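Cutting board going pale, which oil?

praken18
My board has gone whitish and dry on one side. It's light strips glued up, with a metal handle on one end. I put some olive oil on it in February and now it smells off. What do people use?

geumok_c
Food grade mineral oil. Two coats, leave it overnight, wipe off the extra. Olive oil goes rancid. 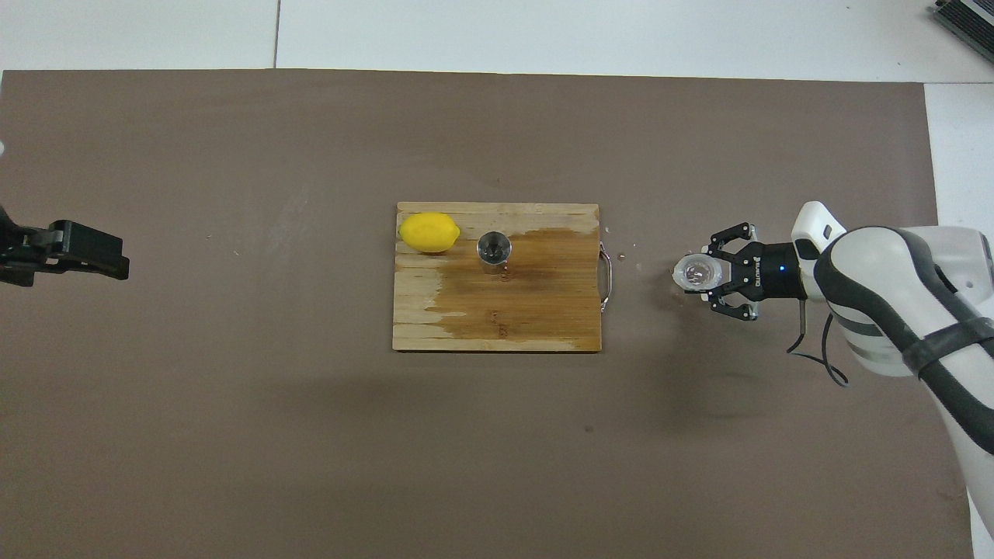

Do the edges and the underside too or it will cup. Mine did.

Viladside
I disagree on mineral oil. It washes out in four weeks. Raw tung oil cures hard, and I've redone mine once in 4 years.

geumok_c
Tung takes forever to cure and it's a nut oil. I cook for people with allergies.

Jin
Sand it first, either way. Oil over old rancid oil won't fix the smell.

praken18
What grit?

Jin
120, then 220.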